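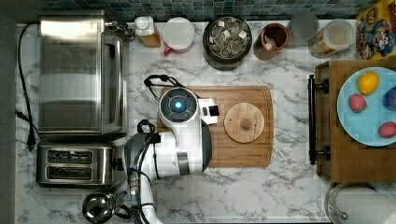
Page last changed: 25 May 2022

The Breakfast Bench at Parnwood

Welcome to the kitchen page of our little gallery! It's the room where we spend most of our mornings, and this is my favourite stretch of counter.

First up, the bench itself, with the grey veining and that strip of teal and blue mosaic along the back. I love those colours first thing in the morning. Danuta chose the tiles and I grumbled for 3 weeks (I wanted plain white), and I'm very glad I lost.

Toast corner: toaster oven, two-slot toaster and kettle all down the left side, so one person can run the lot while everyone else stays out of the road. Crumpets go in the toaster oven in our house. Kane disagrees and he's welcome to make his own.

The tea bowl! Dark and round and full of wrapped bags, with the little white paper tags showing. Catinca keeps bringing new flavours home and I keep finding room for them. The red-based mug is just along from it, and the brown crock with the wooden utensil is on the other side.

Wood on marble pattern is a combination I'll never get sick of. The cutting board has rounded corners and a groove around the edge, which is brilliant for tomatoes, and the round lid with the small knob is such a lovely shape.

The serving tray on the right has a black metal handle and goes out to the verandah most Sundays, loaded with toast and marmalade.

Pantry shelves are next, and I hope to have those up in June.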